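블로그 디자인 의뢰, 자주 묻는 질문

안녕하세요! 메일로 같은 질문을 정말 많이 받아서 한 페이지에 모아 봤어요. 의뢰서 쓰기 전에 한 번만 훑어봐 주세요 :) 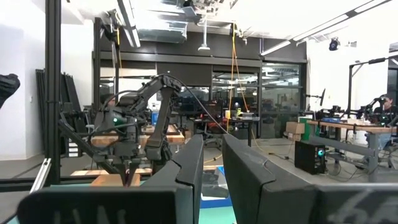

색은 제가 정해야 하나요?
좋아하는 색 한두 가지만 알려 주시면 나머지는 제가 맞춰 볼게요. 색 이름을 몰라도 괜찮고요, 사진을 보내 주셔도 돼요. 저는 거의 검정과 회색뿐인 화면에 포인트 색을 아주 조금만 넣는 걸 좋아하는데, 위 사진에서 검은 로봇 팔 관절에 켜진 작은 초록 불빛 정도의 분량이면 딱이에요! 버튼이나 링크에 그만큼만 써도 눈이 바로 가거든요. 물론 파스텔 잔뜩도 환영합니다. Ona Toom 님 블로그는 살구색만 네 가지를 썼는데 아직도 제가 제일 자주 들어가 보는 작업이에요.

비용은 얼마예요?
기본 패키지(헤더, 사이드바, 글 목록, 모바일 화면)는 252유로예요. 로고만 따로 하시면 130유로, 이미 있는 디자인에서 헤더만 바꾸는 건 64유로고요. 절반은 시작할 때, 절반은 블로그에 적용하기 직전에 받아요.

얼마나 걸리나요?
기본 패키지는 첫 시안부터 설치까지 영업일로 18일 잡고 있어요. 답장을 빨리 주시면 더 빨리 끝나기도 해요. 지금은 7월 작업 자리를 받고 있고, 신청은 6월 10일까지예요.

수정은 몇 번까지 돼요?
시안 단계에서 세 번이요. 글자 간격이나 오타 같은 자잘한 건 횟수에 안 넣으니까 편하게 말씀하세요. 단, 설치까지 끝났는데 처음부터 다른 분위기로 가고 싶으시면 새 의뢰로 봐요.

어떤 플랫폼에서 작업하세요?
Nasska랑 Durix 두 가지요. Durix는 무료 요금제면 글꼴을 못 바꾸니까 요금제를 먼저 확인해 주세요. 다른 곳에서 옮겨 오시는 분들은 글 이전까지는 제가 못 하고, Imre Farkas 님을 소개해 드려요. 저도 제 블로그 옮길 때 부탁드렸는데 댓글까지 그대로 살려 주셨어요(감동…).

글꼴은 따로 사야 하나요?
대부분은 무료 글꼴로 충분해요. 유료 글꼴을 꼭 쓰고 싶으시면 라이선스는 본인 이름으로 구매하시고 파일만 보내 주세요. 한글 글꼴은 용량이 커서 두 종류까지만 권해요. 제목용 하나, 본문용 하나!

사진이 없는데 괜찮을까요?
그럼요. 패턴이나 손글씨, 작은 그림으로도 헤더를 만들 수 있어요. 사진이 있으면 가로로 넉넉한 원본을 보내 주세요. 메신저로 보내면 화질이 확 떨어져서 꼭 메일 첨부로 부탁드려요.

제 블로그가 포트폴리오에 올라가나요?
보통은 올리는데, 싫으시면 의뢰서 맨 아래 칸에 체크해 주세요. 블로그 하단의 제작자 링크도 빼 드려요. 추가 비용은 없어요.

설치 후에 뭔가 깨지면요?
한 달 안에는 무료로 봐 드려요. 메일에 깨진 페이지 주소랑 쓰시는 브라우저 이름을 같이 적어 주세요. 새 위젯을 넣은 뒤에 생긴 문제라면 그 위젯을 잠깐 꺼 보시고요, 그래도 그대로면 바로 연락 주세요!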